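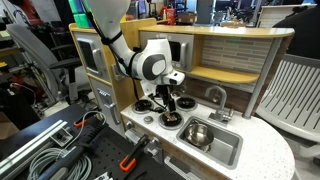
Print this page | E-mail this page

Ticket 761: Play kitchen faucet wobbles, microwave door won't stay shut
Product area: Munshi play kitchen, curved counter
Opened: 07/12/2025
Status: Closed

Original report

Hi Wisach support! First off, we love this kitchen. It went up in our playroom in June and it gets used every single day, mostly for soup. I have two problems and I'm hoping both are easy.

1. The faucet rocks back and forth when the kids grab the spout. The base lifts a little on the handle side.
2. The microwave door swings open by itself. It closes fine, then drifts open again over a minute or so.

I tried tightening the faucet from the top but I can't find a screw anywhere. Nothing is cracked. The burners, the sink and the tall cabinet door are all solid.

Reply from support

Thanks for such a clear report, and hooray for soup! You won't find a screw on top because the faucet is held from underneath. Please try this:

- Take everything out of the sink, bowl included.
- Reach under the counter behind the sink and feel for 2 wing nuts.
- Turn both by hand until snug, going back and forth between them. No pliers, please, as the threads are plastic.
- Press down on the faucet base while you do the last turn.

For the microwave, check whether the kitchen is level before touching the hinge. Put a marble on the counter. If it rolls toward you, the whole unit is leaning forward and the door is just following along.

Customer update

Faucet first. One wing nut was tight and the other was barely on! Both snug now, and I can pull on the spout pretty hard with no rocking at all.

Marble test: it rolled straight off the front. Our floor has a dip there, so that part is on us. I folded some cardboard under the front feet and the door stays shut about half the time. Better, but is there something nicer than cardboard?

Reply from support

Yes! We have stick-on leveling pads, sold as Lostura pads, and a set of 4 goes out free with any open ticket. Start with one pad under each front foot and run the marble again. If it sits still, stop there. If the door still drifts after that, the hinge screw inside the top corner of the door can take a quarter turn clockwise.

Shipping is from our Mikex warehouse, so allow a few days.

Customer update

Pads came today. One under each front foot, marble stays put, door stays closed. I did give the hinge screw the quarter turn too and the door has a lovely firm feel now. I must have opened and shut it 200 times just for fun.

Happy to close this. Thank you so much!

Closing note

Fixed with wing nuts and leveling pads. No replacement parts needed. Spare pads kept by customer.

Print this page | E-mail this page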